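Desktop computer case

A desktop computer case, also called a chassis, tower or enclosure, is the housing that holds most of the parts of a personal computer. It supports the motherboard, power supply and drives, directs cooling air over them, limits the escape of radio interference and keeps fingers away from live parts. The keyboard, display and mouse are normally outside it.

Construction

Most cases are made from folded and punched sheet steel, usually between 0.5 and 1.0 mm thick. Aluminum is used where low weight matters, and acrylic or tempered glass may be used for a side panel. The front bezel is generally molded plastic, clipped or screwed to the metal frame.

The motherboard is not fixed directly to the metal. It sits on threaded spacers known as standoffs, which keep the solder joints on the underside of the board clear of the tray. A standoff left in a position where the board has no matching hole can cause a short circuit. Fasteners are mainly of two threads, 6-32 UNC and M3, and the two are easily confused during assembly.

Form factors

A case is described by the largest motherboard it accepts. The ATX layout, introduced in the mid-1990s, fixed the position of the mounting holes, the rear connector opening and the expansion slots, so that boards and cases from different makers could be combined. Smaller layouts such as microATX and Mini-ITX reuse part of the same hole pattern. Large computer makers have often departed from the standard — most commonly in the power supply shape, the front panel connector and the rear opening — and such cases may not accept replacement parts sold for general use.

Orientation also varies. Horizontal desktop cases were usual in the 1980s, often with the display placed on top. Vertical towers replaced them in most offices during the following decade. Small form factor cases can often be used either way up.

Cooling

In the usual arrangement, air enters at the front and leaves at the rear and top. If intake fans move more air than exhaust fans, the inside of the case is at slightly positive pressure and dust enters mainly through the intake filters. With negative pressure, dust enters through every gap. Cables that cross the airflow raise internal temperatures slightly and make later service harder. In a tower the power supply may be mounted at the top, where it also removes warm air from the case, or at the bottom, where it draws cooler air through a vent in the floor.

Shielding and safety

The metal shell reduces both emitted and received interference. Its effect depends on good electrical contact between panels, which is why many cases have spring fingers along the seams and paint is left off the contact surfaces. The shell is connected to protective earth through the power supply. Edges that can be touched during service are commonly rolled or folded over to prevent cuts.

Access and service

Early cases used a U-shaped cover held by rear screws. Later designs have a removable side panel, secured by thumbscrews or a latch. Internal work is usually done with the case on its side, so that the motherboard is horizontal and loose screws do not fall behind the tray.

Service access differs widely between models. The Brirnen bench survey, carried out by the refurbisher Rendell, covered 578 used office machines, of which 153 needed a tool to open the outer cover. Cases built by Iwasaki for the Gultent series of office computers used a single latch for the cover and a hinged drive cage, an arrangement later dropped to save cost.

Disposal and reuse

Steel is the largest part of an empty case by weight and is readily recycled. Plastic bezels are separated first, as coatings and metal inserts lower the value of the scrap. Cases in the standard layouts can be reused through several generations of hardware, while those with a maker's own layout are more often scrapped with the original board. A separately replaceable rear connector plate, the I/O shield, extends the useful life of a standard case.

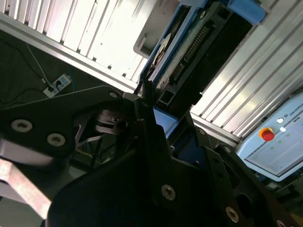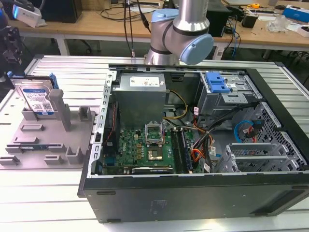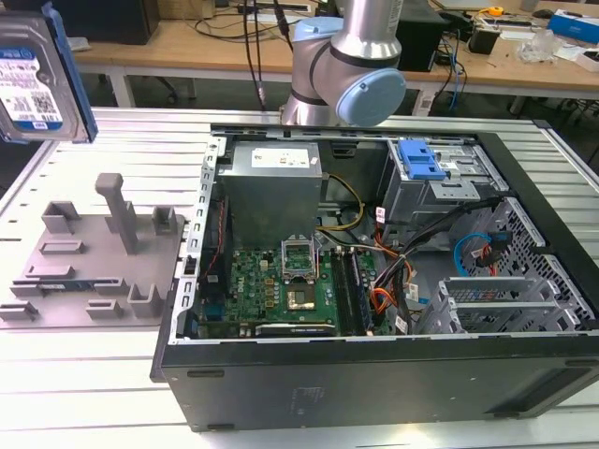 Second and third images: desktop computer cases on their sides with the side panel removed, showing the power supply and motherboard.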